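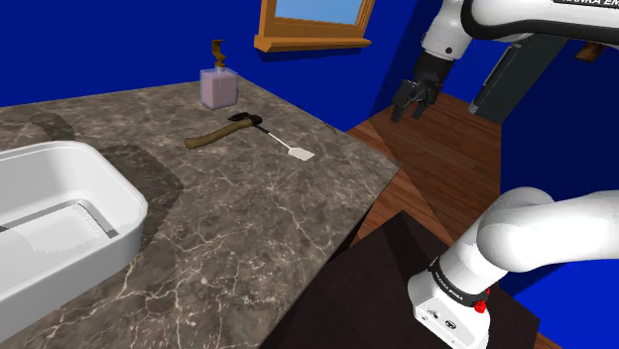

You can't teach a person to write a villain, came a voice from the back row before we'd even got our coats off, you can only take out the bits where they explain themselves. There was a good deal of laughing at that, and a bit of muttering from those of us who have a chapter or two of explaining in a drawer at home, and so the open day at Vendura got going a full ten minutes before it was meant to.

I'd wanted to see the place for years. Vendura publish the Lusell books, which regular readers of this blog will be sick of hearing about, and their office is up two flights of stairs in the old part of Bendlow, over a shop that sells buttons. They used to open the doors every May, then stopped for a while, and when the email came round saying Friday, March 4, 2022 I booked the train the same evening and only afterwards looked at what it cost.

There were 38 of us, according to the sign-in sheet, in a room that would have been comfortable for half that. I shared a windowsill with a very nice lady from the coast who writes ghost stories and had brought her own cushion (I was jealous of that cushion by lunchtime).

The morning was all about characters. One of the editors had put out copies of the same opening chapter at three different stages, and we were asked to read them in order and mark the place where we started to care. In the first version the heroine is clever and brave and I didn't mind what happened to her at all. In the second she is late for her sister's birthday and has forgotten the present. I put my pencil mark right there, and so had nearly everybody along the windowsill! The third version was shorter, and I'm still not sure I liked it better. They'd taken out a lovely bit on the bus, and when I said so the editor told me she had argued to keep it and lost.

After sandwiches we walked over to Karamanlidis, the bindery that does their hardbacks, five minutes away if you don't stop at the bakery, and we did stop. It's a noisy, cheerful place and smells of glue. We watched covers going on to a short run of the new Lusell, and the man on the machine let us feel the difference between two sorts of cloth, which I could tell apart with my eyes shut and was rather proud of. Somebody asked how many copies get spoiled in a run and he said roughly 54 on a bad day, and looked so gloomy that we all moved on to the endpapers.

The last hour was questions, back up the two flights. I asked whether the Lusell series has an ending planned, and was told yes, and that was all I was told. The ghost story lady asked whether they read everything that's sent in. They do, though it can take most of a year, and they would like people to please stop ringing up after a fortnight.

I came away with two paperbacks from the damaged box and a proof with a page upside down, and missed my train by a minute - so I read the first four chapters on a bench at Bendlow station with a cheese scone. The next open day hasn't been fixed yet, but if you ask to go on their mailing list they'll let you know.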